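Oct 25, 2023

Posted in: Reading, Letters

I finished the second volume of the Keats letters last night, which means I have now read the lot, apart from the few scraps in the appendix that are mostly requests for money. I started in June and thought it would take me a fortnight.

My copy is the old two-volume set from the shop on Wellberg Street in Drelbridge. The first volume has a previous owner's pencil all through it, ticks in the margin and now and then a "yes". The pencil stops in the middle of the Scottish walking tour and never comes back. The second volume looks as if it had hardly been opened.

The walking tour was the part I liked best, so I feel a bit sorry for whoever gave up there. Keats and Charles Brown set off in the summer of 1818 from Lancaster and went up through the Lakes, then over into Scotland. He wanted to see Wordsworth at Rydal and Wordsworth was out, so he left a note. He writes to his brother Tom about oatcakes, which he got very tired of, and about rain and bad beds. He climbed Ben Nevis in a mist. On Mull he caught a cold and a sore throat that would not go, and a doctor at Inverness told him to stop, and he went home by sea from Cromarty.

I knew the outline of all that from the biographies. Reading it in the letters is slower and odder. You get a page of jokes and a silly poem for his sister Fanny, then a line about his throat, then more jokes. He had trained at Guy's Hospital and was licensed as an apothecary, so he knew more than most people about what a cough might mean, and he had Tom at home ill with consumption. He says very little about it. I kept turning back to see if I had missed something. 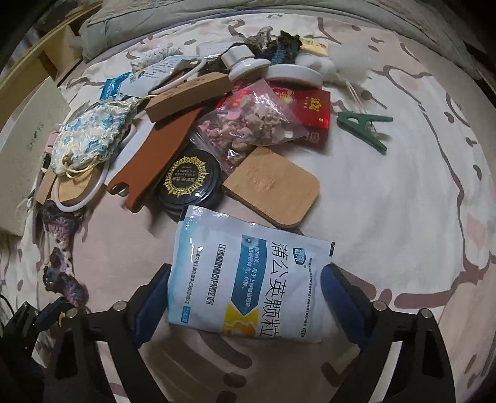

Dandelion granules, and a black tin with a gold sunburst on the lid.

The other thing I noticed is how much of the correspondence is about post. Letters cross, letters go to the wrong inn, letters to George in America take months. The long journal letter to George and Georgiana in the spring of 1819 goes on for weeks, and he copies poems into it as he goes, including La Belle Dame sans Merci, with a joke straight after about why he chose four kisses. I had read that joke quoted many times and it is still better where it belongs, with the gossip on either side of it.

I skipped nothing, but I did go quickly through some of the business with the publishers. The letters to Fanny Brawne I found hard going. They were never meant for me, and the later ones are so unhappy that I could only manage 2 or 3 at a sitting. The last letter of all, to Brown from Rome, I had read before. "I always made an awkward bow." I read it again anyway and went to bed.

A few notes for anyone thinking of trying the same thing. The spelling is his own in most editions and you stop seeing it after a while. Read the poems alongside, in order of date if you can. The notes in my set are thin, so I used the Esteves handbook from the library for who was who, and it was good on the Hampstead neighbours and not much use on the Scottish places.

I have been keeping a reading log on Dasuvora and the entry for the letters came to 2,903 words, mostly quotations. I might tidy it up and put it here in parts - the walking tour first, probably.

Next is Hazlitt, the essays. I have a paperback selection with the cover coming off and I have only ever read "The Fight" and the one about meeting Wordsworth and Coleridge. If anyone has a view on which edition of the rest to get, leave a comment. I would like one with an index.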